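Equipment & Purchasing > Robot arm for a small prep line, buy or wait?

gantrygus
Posted 9:14 am
We have a Wivico quote for one arm, a gripper and a year of support. My boss wants it in the January budget. The sales pitch is 80 picks an hour on mixed dishes and small parts. Has anyone here bought on the strength of a simulated demo? I have my doubts.

millrun_ops
Posted 9:40 am
Which gripper? The arm is the easy part of the quote. We went with Dobson and the extras ate the budget - four change orders before it ran a full shift.

gantrygus
Posted 10:02 am
Plain parallel jaw, two fingers. Renders from their sim:
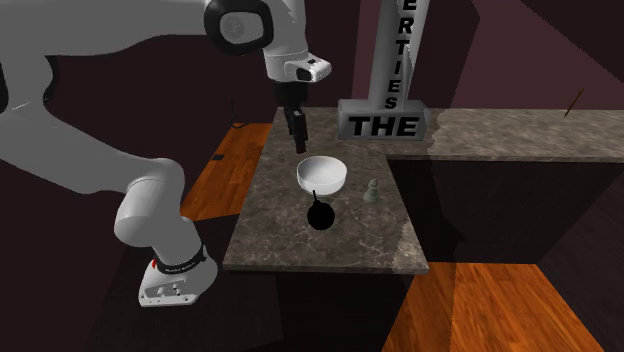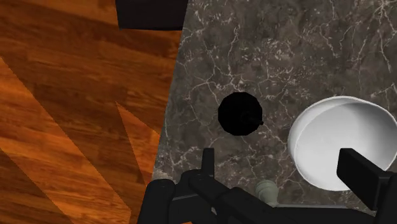 My question is what I'm paying for if this is the proof. The quote has 17 lines and only one of them mentions testing with our own parts. Everything in the sim sits un-nested on a nice flat marble top, and the white bowl has open space next to it. Our bowls come in nested and greasy. I asked for cycle times on those and got a brochure.

tallow77
Posted 10:31 am
I think you're being too hard on them. A sim is cheap and it tells you about reach and clearance before you bolt anything down. We planned a whole Zandard cell that way and moved the base twice on screen. Moving it on the floor would have cost us a week.

millrun_ops
Posted 10:48 am
Reach, sure. Grip, no. I wouldn't trust a sim on a wet rim or a thin stem. Make them run your parts on a real arm and put the number in the contract.

tallow77
Posted 11:05 am
Good luck getting that for free at one unit.

gantrygus
Posted 11:20 am
Then I'd pay for it. Medport charges for a trial and takes it off the price if you buy. Wivico says seven weeks to set one up, and by then the budget is locked.

millrun_ops
Posted 11:26 am
So budget the trial now and the arm later. And ask what spare fingers cost. It was nowhere on our quote.

gantrygus
Posted 11:52 am
Not on mine either. Just checked all 17 lines. Emailing them after lunch.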